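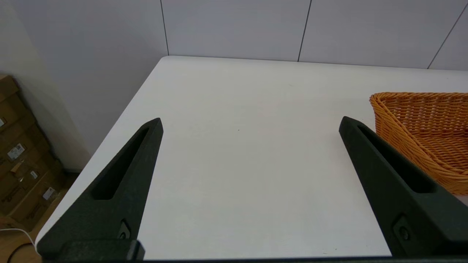

Henrike Engelhardt told our group before we sat down that the arm would "handle anything you'd find in a kitchen," and I wrote that at the top of my notes so I could check it later.

Our visit to the Boveo open day in October was the field part of this report. The poster by the door gave 337 trials and 190 clean pickups. That is a bit over half. Nothing on it said what counted as clean, or who decided. When I asked, Dörte Rieger said a person had marked each one by hand, and she did not know if anyone checked the marks.

The live demo had 8 attempts on the schedule. We saw three before it ran late and the next group came in. Three is too few to say much, and the staff picked the objects.

I would like to see the arm try things the visitors bring. Until then I can't support the kitchen claim in this report.

Recent reports
Killton plant tour: notes on sorting
Does Flirkwood save any time?
Interview with Atieno Waweru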